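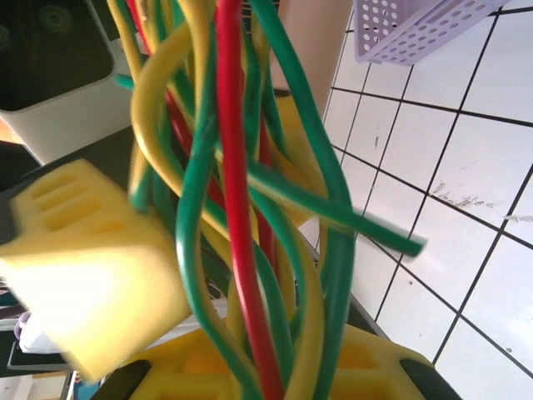
Red, green and yellow, wound around each other in loose loops.

In Praise of the Tangle
by Evaristo Caruso
11/04/2022

I love a tangle of cables. I know how that sounds, and I know what you have in a drawer at home, because everybody has it, and I know you feel a little bad every time you pull that drawer open looking for tape. I want to talk you out of feeling bad. I also want to talk you into sitting down with it for an evening, with the good lamp on, because untangling is one of the great underrated pleasures of a house and we have all agreed to treat it like punishment.

Look at the colors first! People spend real money on yarn and embroidery thread for the sake of colors like these, and then they'll take a heap of glossy red and green wire and call it an eyesore. Shiny insulation catches the light along every bend. Red next to green next to yellow is a fruit stand. If it were glass and somebody had put it on a shelf in a gallery, we'd all walk around it slowly with our hands behind our backs.

My own collection lives in a wooden crate that came out of my uncle's shop on Hopkin Street when he closed up. He fixed radios and later on whatever people carried in (fans, a doorbell, an accordion once, which had nothing electrical in it at all). He never threw out wire. When we cleared the place in February we filled 14 crates, and my cousins wanted every one of them gone by nightfall. I took one home. I've been working through it ever since, a few pieces at a time, and I am in no hurry to reach the bottom.

The usual advice about this kind of thing makes me itch. Cut the ends off, buy new, buy a set of matching boxes, put a label on each box. A neighbor of mine paid for the whole Stoltow drawer system, with the little dividers, and filled it in one afternoon by snipping anything that wouldn't come apart. It looks very nice. She can't find a piece of wire longer than her forearm. I'd take the crate over that any day, and I told her so, and she told me the crate looked like something had died in it. We're still friends.

What I'd like to defend is the slow way. You put the bundle on a table, or better, you hang it up from something so it can fall under its own weight. A hook on the back of a door does it. Hanging changes everything! On a table the loops lie on each other and they all look guilty. Let the thing dangle and the fat strands go more or less straight, and the loose ones swing out to the sides where you can get a finger in. Any end that sticks out is a gift. Start there, follow it back with your fingertips, and don't pull. Pulling is how a loop becomes a knot, and a knot is a different evening.

Color helps enormously, and this is my one real complaint about the way things are sold now. Everything is black. Black charger, black lead, black extension cord behind a black television. Try following one black cable through six others under a desk and you'll end up on your stomach with a flashlight in your teeth, unplugging the wrong thing. With a red one you just follow the red one. If there are two reds, fine, you have to pay attention for a minute, and then you've got it. I once wrote to Cimo, who made the lamp on my desk, to ask if the cord came in yellow. They wrote back very politely to say it came in black and also in a dark gray.

There's a school of thought that says tangles happen to lazy people. I don't buy it. Anything long and flexible that lives in a box with other long and flexible things will get to know them. Coil it as neatly as you like. Garden hose does it, necklaces do it, the strings of lights do it from one winter to the next with nobody touching them. I find that sort of cheering. You didn't do anything wrong, you owned some wire.

And the feeling when it lets go! You've been at it for a while, easing one loop over another, making no progress that anyone walking through the room would notice, and then some little crossing you hadn't been paying attention to slides free and half the bundle drops open. My wife says I make a noise. I'm sure I do. I get the same thing from shelling peas or raking a gravel path, only with this there's a proper moment, an actual before and after, and it arrives when you weren't looking for it.

I tried to get this across at the Masside repair evening last winter, where I help out at the small-appliance table. A boy had brought in a snarl the size of a cabbage and his father was already reaching for the scissors. I asked for ten minutes. We hung it off the coat rack and the boy worked it from the bottom and I worked it from the top, and it took a lot longer than ten minutes, and the father went and got himself a coffee and then came back and started pointing at things we'd missed. He was good at it, too. The scissors stayed on the table.

So open the drawer. Take the whole mess out in one lump, find it a hook, and look at it for a bit before you touch anything. Pick the color you like best. I always go for the red, though lately I've been coming around to yellow.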